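4.2 Sorting small items on the bed

The third part of the study looked at where people put small personal items when they clear a bedroom. Kitchens and desks have been covered in earlier work, and there the usual finding is that small things go back to a drawer or a jar close to the place of use. Bedrooms are harder to describe. Items such as tweezers, clips, sachets and chargers are used in one room and kept in another, and many of them have no fixed place at all.

We visited 14 households, all in the Gurby area, and asked one adult in each to clear the bedroom the way they normally would. Each household was given an open plastic bin and told that it could be used or left alone. No instruction was given about what should go in it. Sessions ended when the participant said the room was done, or after 32 minutes, whichever came first.

In most homes the bed became the work surface. Participants made the bed first, or at least pulled the sheet flat, and then set the bin down on it. Rastetti and Tarawneh describe the same habit in their work on laundry folding and call it "staging." We keep the term but use it a little more loosely, to cover any case where a container is placed on the bed before the first small item is moved.

Staging had a clear effect on what was collected. When the bin was on the bed, people tended to pick up grooming items and packets as they came across them. When it was on the floor, the same items were more often carried one at a time to the bathroom or left on the nightstand. Eight households put the bin on the bed at the start, and none of these moved it to the floor later. Two of the others began on the floor and changed over partway through — in both cases after bending down several times in a row.

The shape of the bin also mattered. The Welludeck storage box used in the pilot had a hinged lid, and participants closed it early and then piled things on top. We replaced it with an open bin for the main study. An open top makes it easy to see what has already been put away, and several participants looked inside before deciding where the next item should go. A typical arrangement is shown in Figure 3.
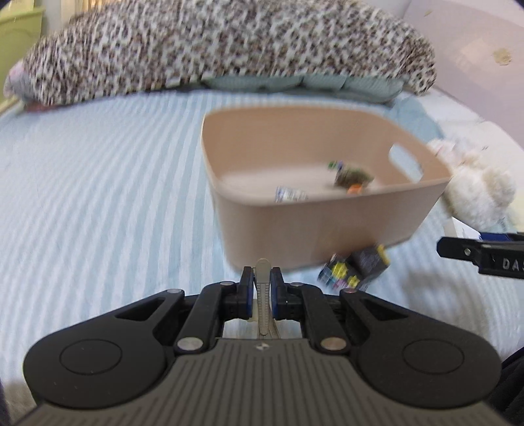 Gurby, April

Figure 3. Open storage bin on a striped sheet, with a small packet inside and a slim beige-grey tool held in front of the bin.

Thin items caused more hesitation than packets did. A packet can be dropped in flat and found again, while a pair of tweezers slides under other things and is lost from view. Some participants put such items in last so that they would stay on top. Others kept them out of the bin and returned them to a pouch or a cup. We coded both as deliberate placement.

Across all sessions we logged 300 placements of small items. Those made into a bin on the bed were quicker than those made to any other spot, but they were also more likely to be called temporary when we asked afterward. The bin seems to work as a stopping point between the room and a final storage place, and the next section looks at how long items stay there.

Last updated: April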